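The Tap That Stayed Open

Beverage service was supposed to be the easy assignment. When the hospitality automation firm Rernalero began preparing its two-handed serving robot for hotel breakfast rooms, its engineers expected the hard problems to lie in crowded aisles and impatient guests. The fault that delayed the program for most of a spring came from a small black tap handle.

The task is simple to state. The robot takes a cup, holds it under the spout of a dispenser, opens the tap, closes it at the proper level and sets the drink down for the guest. In trials the company logged 707 pours. On 308 of them the fill level was outside the permitted range, and in a smaller group the tap did not close fully after the robot had reported that it had.
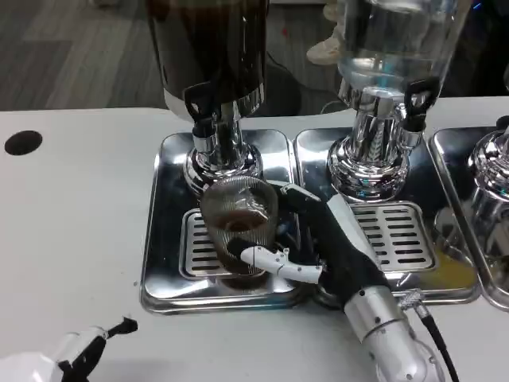

A robotic hand holds a ribbed glass at the coffee dispenser.

It was the second group that concerned the safety reviewers. An overfilled glass is a nuisance. A tap left partly open, with the control software recording a completed task, means that hot liquid may continue to run while the machine turns to something else. According to the incident report, the first such event occurred in May, shortly before noon, and ended with coffee over the rim of the tray and onto the floor. There were no injuries. The site, a test kitchen operated with the catering group Ellevow, suspended all hot service the same afternoon.

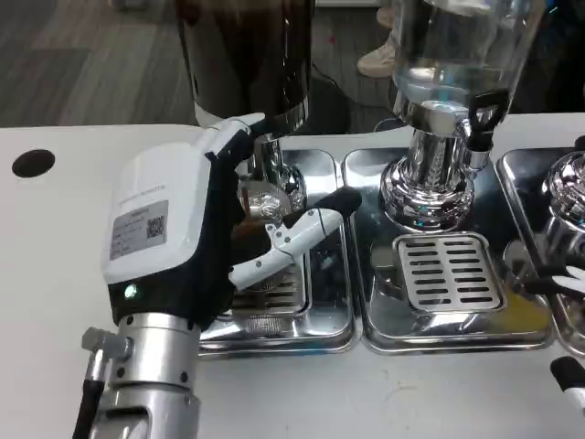

The inquiry first looked at the hands. Each finger reports its position to the controller, and the controller had been written to treat a finger in the expected position as proof that the handle had moved with it. With a dry handle the assumption was sound. With a film of coffee on the plastic, the fingertip could slide along the lever and arrive where it was expected while the lever stayed behind.

A second weakness lay in the grip. The force limit had been set low to protect glassware, and the same limit applied when the robot worked the taps. Reviewers at Aydoğan, the independent testing house engaged to examine the fault, repeated the closing motion 200 times with clean handles and 354 times with handles that had been deliberately wetted. Every failure to close came from the wetted series.

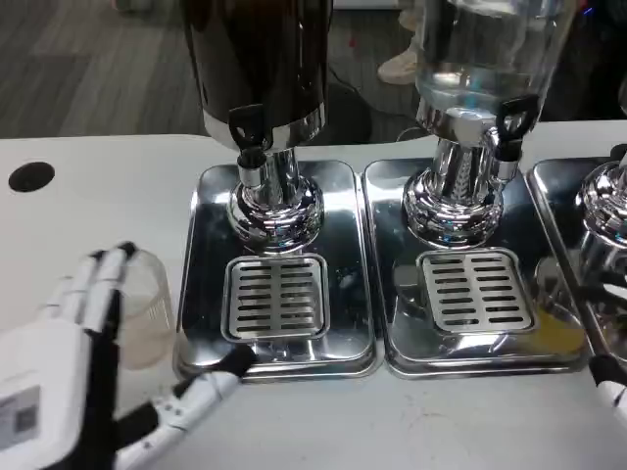

The testing house also questioned the decision to rely on a single source of evidence. The robot's cameras had a view of the spout throughout, yet the software did not consult them once the cup had been filled. A thin stream falling into a tray was recorded by the cameras and ignored by the program. The report described this as a design omission and declined to attribute the fault to the operators, who had followed the written procedure.

Rernalero accepted the findings and made three changes. The tap and the glass now have separate force limits. The camera must confirm that flow has stopped before the hand may leave the dispenser. If confirmation does not arrive, the robot stays in place and signals for a member of staff, who can shut the dispenser by hand.

The last measure has been the least popular. It slows service, and Ellevow's kitchen managers have complained of false alarms caused by reflections in the polished steel. The company is considering trays with a dull finish, though no supplier has been chosen.

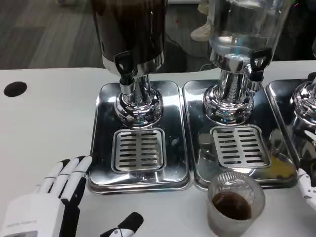 What Operators Should Check

Sites that run the earlier software, sold under the name Vudidico, have been told to limit the machine to cold drinks until the update is installed. Tap handles should be wiped before each service period and again whenever a spill reaches the lever. Staff should remain within reach of the dispensers during hot service, and any drip that continues after the robot has withdrawn its hand should be entered in the site log, even if no liquid leaves the tray.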